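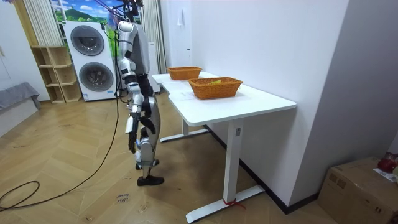

Tarkness Local Newspaper Preservation Project: Second Progress Report to the Salehi Fund

11/07/2020
Prepared by the Project Office, Tarkness Historical Library

Purpose of This Report

This report covers work carried out under the current grant through the end of October. It follows the order of the work plan approved by the Fund and notes where dates or costs have changed. A separate financial statement has been sent to the Fund's grants office.

The project is preserving and making available the Gemine Courier, a weekly newspaper that served the town of Gemine and the farms to its north. The library holds the only known full run. Many of the bound volumes were stored for years in a basement with poor air flow, and the paper is brittle throughout.

Condition Survey

The survey is complete. Staff examined all 80 bound volumes and gave each a condition grade. Volumes in the lowest grade have weak or broken spines, torn margins, or text lost in the gutter where the pages were sewn too tightly. These have been withdrawn from public use and wrapped in acid-free paper until they can be treated.

The survey found more mold damage than the application had allowed for. It is inactive, but the pages must be cleaned by hand before they can be scanned. Most of the affected volumes fall in a single stretch of the run, and we believe they once stood together against an outside wall.

Scanning

As of the end of October, 36 volumes had been scanned and checked. The work plan called for a higher number at this point. Scanning stopped in the spring while the building was closed and resumed with one operator per shift. The daily rate since then has matched the rate in the application, but the lost weeks have not been made up.

Image quality has been good. Pages rejected at the checking stage were mainly the result of show-through from the reverse side, and placing a black sheet behind each leaf has corrected most of these. Fold-out supplements, including the county fair programs, are being held for the end of the project so that the copy stand needs to be adjusted only once.

Text Conversion and Indexing

Text conversion is being carried out by Brultovetti under the contract described in our first report. The earliest issues convert poorly. The type is small and worn, and column rules are often read as letters. We have agreed with the contractor that death notices, marriage notices, and land sales from these years will be corrected by hand, as they are the items most often requested by family researchers. Advertisements will be left as converted.

The subject index has been started. Place names have taken longer than expected. Several roads were renamed when the township lines were redrawn, and the newspaper went on using the old names long afterward. The index will list both forms.

Public Access

The two workshops planned for the fall were held online. Attendance was higher than at past events in the building, and several people joined from out of state. Participants asked for a way to search by family name across all years, and this has been added to the requirements for the public website.

A test version of the website is open to library staff. Public release will follow the hand correction of the early notices.

Budget

Spending is below plan in travel and above plan in conservation supplies. The difference in supplies is due to the mold cleaning described earlier. We ask the Fund to approve a transfer from the travel line to the supplies line. The total amount of the grant would not change.

Schedule

We request an extension of 8 months to complete scanning. No added funds are requested for this period. If the extension is granted, scanning will continue in volume order, with the lowest-grade volumes treated and scanned last. The final report would be submitted at the end of the extended term.

Matters for Decision

1. Approval of the transfer from travel to conservation supplies.
2. Approval of the extension of the grant term.

A written response to both items is requested before the next payment date, so that the scanning operators' contracts can be renewed without a break.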